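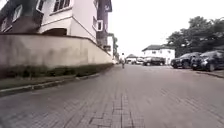

O escoamento da água da chuva em ruas residenciais foi o tema do nosso projeto no bairro Kirnon. O bairro tem ruas asfaltadas e ruas de bloco intertravado, e o grupo quis saber se os moradores percebem diferença entre elas. Nas vias de bloco, como esta de peças cinzentas assentadas em padrão do tipo espinha de peixe, ao lado de um prédio de paredes claras, parte da água pode infiltrar pelas juntas – depende da base e da manutenção.

Escolhemos 3 trechos e percorremos 600 metros no total, em março. Em cada trecho anotamos a declividade, a posição das bocas de lobo e o estado das juntas. Fizemos 2 visitas, ambas depois de chuva.

No asfalto, as poças ficaram junto ao meio-fio. No trecho de bloco mais antigo, as juntas estavam cheias de terra fina e a água demorou a sumir. Não medimos a infiltração com anel, o que limita os resultados.

Turma de Geografia Urbana, Colégio Vostuvar
2026-03-20

Pesquisar no site Digite aqui Buscar

Trabalhos recentes
Hortas escolares em Pirihi
Ruído no terminal Kirkstead
Coleta seletiva no Kirnon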